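Running a Simulated Grasp Evaluation in Cluttered Scenes

Trutent Manipulation Documentation — Methods Series 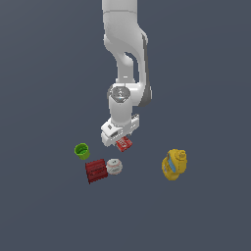
Figure 1. Simulated tabletop scene with the arm, a red box at the gripper, and four other objects on the surface.

Purpose

This guide sets out the procedure for measuring how well a trained grasp policy performs in simulation when several objects share one work surface. It is intended for research staff and students who have already installed the Trutent simulator and can load a policy checkpoint. Training is covered in a separate guide.

The method compares two policies, Feker and Mota, under identical starting conditions. Feker selects a grasp from a single overhead depth image. Mota uses the same input but revises the grasp point as the hand approaches. The steps below apply equally to any other policy that returns a gripper pose.

Before You Begin

You will need:

The Trutent simulator, with the single-arm tabletop scene installed
The Wevano object set, which contains 26 household models
One checkpoint for each policy to be compared
Enough disk space for 3000 episode logs

Confirm that both checkpoints were trained on the same version of the object set. Results from mismatched versions should not be placed in the same table.

Step 1: Prepare the Scene

Load the tabletop scene and select the plain gray surface. Textured surfaces are available, but they belong to the visual robustness test and should remain off here.

Set the object count to five. The sampler draws from the full set and may place boxes, cups, small containers and bottles in the same episode. In Figure 1, the green cup, the dark red block and the round white container sit close together, while the yellow bottle lies or stands well apart from them. Uneven layouts of this type are expected. Do not adjust object positions by hand.

Step 2: Fix the Random Seeds

Open the evaluation settings and enter 212 as the base seed. The simulator derives a separate seed for each episode from this value, so both policies receive the same objects in the same starting poses.

Record the base seed in the run log before launching anything. A run without a recorded seed cannot be included in a report.

Step 3: Choose the Target

Set target selection to "assigned." The simulator will name one object per episode, and only a lift of that object counts as a success. With the setting left at "any," a policy can raise its score by always choosing the most isolated item, and the comparison loses most of its value.

Step 4: Run the Episodes

Launch the first policy in batch mode for 1500 episodes, then repeat with the second policy. Each episode ends when the target has been lifted and held, or when 15 seconds of simulated time have passed.

Keep rendering turned off during the batch — it slows the run considerably and has no effect on the physics. Rendered views can be produced afterward from the saved logs.

Step 5: Score the Results

Run the scoring script on both log folders. Each episode is assigned one of four outcomes:

Success: the assigned target was lifted and held until the check was complete.
Slip: the target left the surface but was dropped.
Wrong object: a different item was lifted.
No grasp: nothing was lifted before the time limit.

Report all four outcomes for each policy. A success rate given alone hides the difference between a policy that drops objects and one that never reaches them.

Step 6: Review Individual Episodes

Select a sample from each outcome and render the moment at which the fingers reach the object. Examine the tilt of the object relative to the hand and the distance to its nearest neighbor. A still view cannot confirm that a grasp is stable, so read the contact forces in the log before assigning a cause to any failure.

Common Problems

Scores differ between repeated runs. Check that the physics step size is the same in both configuration files.

Objects move before the arm starts. Increase the settling period in the scene file and discard the affected episodes.

The scoring script reports missing episodes. Rerun those episode numbers only, using the same base seed.

Last revised March 27, 2024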